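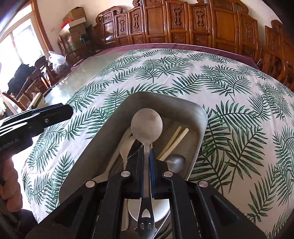
Customer Stories: Nonprofit

Meals charity replaces nine spreadsheets with one donor and volunteer database

Mukska is a meal delivery charity that cooks for older people living alone. It has 41 paid staff, most of them part time, and works out of two kitchens. Until last July it kept its donor records in one set of spreadsheets, its driver schedules in another, and its gift receipts in a filing cabinet. We talked with the charity's operations manager about the move to a hosted database, which was set up by the consulting firm Lollard.

The decision came after a bad year-end mailing. "We sent 97 thank-you letters to people who had asked us to stop writing to them," the manager said. "The do-not-contact list was correct. It was just saved in a different folder from the one the mailing was pulled from. I spent most of January on the phone."

The charity had looked at new software twice before. The first time it was put off by the price. The second time it bought licenses for a package called Tustanier, used it for one season, and went back to spreadsheets. The manager does not blame the product. "We never moved the old records over. So people had to look in two places, and after a while they only looked in the one they knew."

Lollard's first job was to go through the old files. That took longer than planned. Donors who had moved or married appeared under two or three names, and some gifts were entered by the date on the check and others by the date it was banked. The consultants wrote a set of rules for merging records, and the charity's office staff checked every match the rules could not settle.

"I had hoped somebody would press a button," the manager said. "It was six weeks of sitting with a printout and a ruler. But I would do it the same way again, and I'd tell anyone else to start there."

The new system went live one kitchen at a time. The smaller site, on Głowacki Street, went first. Drivers there now get their routes by text message the evening before a shift, and the shift leader can see who has confirmed. Gifts made online go straight into the donor's record with a receipt number. Gifts by check are still typed in by hand, on Tuesdays and Fridays.

Not all of it went smoothly. The text messages went out at the wrong hour for the first two weeks, and several drivers asked to be taken off the list altogether. The manager keeps a paper route sheet for them. "They have been driving for us for years. If they want paper they get paper – it takes me five minutes."

Training was done in short sessions before the morning shift. Lollard had proposed two full days at its own office, which the charity turned down. "I can't send the kitchen coordinators away for two days. Lunch has to go out." The sessions were recorded, and new staff watch them in their first week.

Asked what has changed in her own work, the manager mentioned the monthly report to the board. It used to take her four days. She now runs it in an afternoon, and most of that time goes to writing the notes that go with it. The reports for grant funders are still partly manual, as each funder wants its figures laid out differently.

The charity pays for the system by the user, and has kept the number of logins down to 6. Kitchen staff share a screen at each site, with a view that shows meal counts and dietary notes but no donor information. "That was my one firm condition," the manager said. "The person packing a meal doesn't need to know who gave us $80."

The next piece of work is a page where families can change a delivery address or pause meals during a hospital stay. Those requests now come in by phone, and some are left overnight on the answering machine. Lollard is due to show a first version in the spring. The larger kitchen will try it first this time.

Posted February 21, 2019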